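Terkbridge and District Cricket Association
Minutes of the General Meeting
Saturday, August 24, 2024
Pelletier Oval clubrooms

Present: delegates from Terkbridge, Travby, Harkach and Pelletier, the junior coordinator and the umpires' representative. The president chaired.
Apologies: the scorers' representative.
The meeting opened at 10.05 am.

1. Previous minutes
The minutes of the June meeting were read. Harkach asked that item 6 be corrected to show that its delegate abstained from the vote on ball supply. Accepted with that change. Moved Travby, seconded Terkbridge. Carried.

2. Matters arising
The council has replied about the sightscreens at the northern end of Travby Park. It will allow them to stay in place over summer provided they are chained at night. Travby to supply the chains.
The letter to Pelletier Primary about use of its nets has not been answered. Secretary to ring the school.

3. Finance
The working account stands at $864 after payment of the ground booking deposit. Two clubs have not yet paid their affiliation fee of $380. Both delegates said payment would go through before the season starts. The fee stays the same this year.
Report accepted. Moved Pelletier, seconded Travby. Carried.

4. Player eligibility
Terkbridge moved that a player must have played at least three home-and-away matches for a club to be eligible for its finals side. The present rule says two. Harkach spoke against, saying shift workers would be caught out, and that washed-out games should count if the player was named on the team sheet. Travby supported the motion but agreed about the wash-outs. 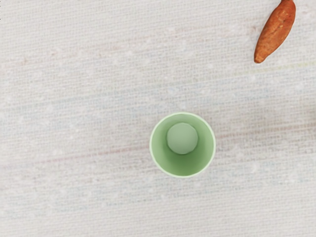 The motion was amended so that a match abandoned without a ball bowled counts for any player on the team sheet lodged that morning. Amended motion put. Carried, three clubs to one. Harkach asked for its vote against to be recorded.

5. Relocation of Harkach home games
Harkach will have no turf wicket until the square is relaid. Its first two home games will be played at Pelletier Oval on the synthetic, with Harkach responsible for marking and covers. Pelletier asked for $500 towards ground costs. After discussion this was left for the two clubs to settle between themselves – the association will not contribute.

6. Juniors
The junior coordinator reported 18 registrations for the under-13s so far. This is enough for one combined side but not two. Registrations to stay open another fortnight. Boundaries for this age group will be brought in to 40 metres.

7. Umpires
The umpires' representative said there would not be enough umpires for both grades every week. First grade will have priority. Second grade clubs are to provide one person each, who must know the wides rule as amended last season. Copies of the local rules will be emailed with the draw.

8. General business
Travby asked whether the tea break could be cut to 15 minutes in second grade. Held over.
Terkbridge has spare stumps and a roller handle, free to any club that will collect them.
Pelletier reminded all clubs that the oval gate must be locked after training.

Next meeting: date to be advised by the secretary, same venue.
The meeting closed at 11.40 am.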